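Teaching bench glassware and storage: notes and item list

README for the Stusbridge bench set, October 2022

Contents

This folder holds the item list, the layout notes for the glassware kept on the teaching benches. It replaces the loose sheets that Catherine Ogilvie compiled for the Hulme benches. The item list is a plain CSV file and opens in any spreadsheet program.

Bench photographs, black worktop and white wall:

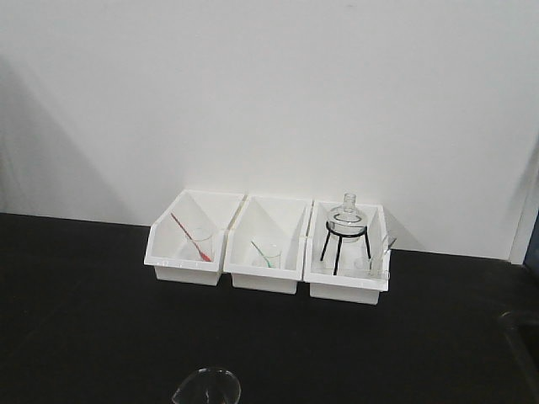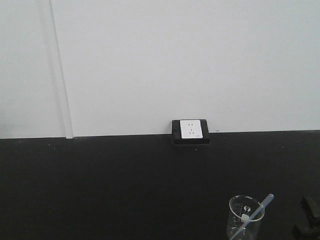 Scope

The list covers small glassware, stirring rods, stands and the trays they are stored in. It does not cover balances, heating equipment or anything held in the chemical store. Electrical fittings are recorded by the building team under their own numbering, and the two lists are not linked.

There are 397 rows in the current file. Each row is one item, apart from test tubes, which are entered by the rack. Broken or withdrawn items stay in the file with their status changed, so the row total is not a count of usable glassware.

Files

items.csv – one row per item
trays.csv – one row per storage tray, with the bench it belongs to
checks.csv – dated results of bench checks
layout.txt – written layout for each bench type
photos – reference photographs, unsorted

Fields in items.csv

item_id: a whole number, never reused. The highest number issued so far is 2895. The numbering was carried over from the old Ploseck stock book, so there are long gaps in it.

type: one of beaker, flask, tube, rod, tripod, other. Round-bottom and conical flasks share the type "flask" and are told apart in the notes field.

material: glass, plastic, metal or unknown. Stirring rods were bought in several lots and the material has not been confirmed for all of them. Where there is doubt the entry is "unknown".

colour: filled in for rods and plastic items only. Clear glass is left blank.

tray_id: the tray the item goes back to. Blank if the item has no fixed tray.

status: in use, withdrawn, broken, missing.

notes: free text, up to 20 words. Longer remarks go in checks.csv.

Layout

Trays stand in a row at the back of the bench, open side to the front. A rod is stored in the beaker it was issued with. Coloured rods are not swapped between beakers during a session – the colour is how students tell their own solution from their neighbour's. The pairing is set in items.csv by giving both rows the same tray_id.

Round-bottom flasks are stored on a stand or a cork ring. They must not be laid on their side in a tray. Keep the neck clear of the tray wall when lifting the flask out, and lift the flask first, then the stand.

Sockets stay clear of glassware and liquids. Nothing is plugged in during wet work unless the practical sheet calls for it.

Bench checks

A check takes 15 minutes per bench and is done by one person with the printed list. The steps are:

1. Empty each tray and wipe it out.
2. Hold each glass item up to the light and look for chips at the rim and star cracks at the base.
3. Withdraw anything chipped, even if it still holds liquid.
4. Return the items to their trays and mark the list.
5. Enter the results in checks.csv before the next class.

Initials in the checked_by column are NC (Nidia Condori), JB (Jhonatan Betancur) and KA (Kwame Ayaaba). Entries marked VG were made by Valentina Gallardo and cover the September check only.

Known problems

Beaker volumes are missing from the older rows. The printed scale has worn off many of them, and the stock book recorded only "small" or "large". These words have been kept in the notes field.

Tray numbers on the two end benches were exchanged at some point before September. The file follows the labels as they are now.

Several rods are listed twice, once under the old spelling of the colour ("gren", "rd"). Duplicates are being removed by hand – please do not run a bulk replace on this column, as the notes refer to the old spellings.

Changes

Send corrections to Alex, with the item_id in the subject line. New items need a type and a tray before a number is issued.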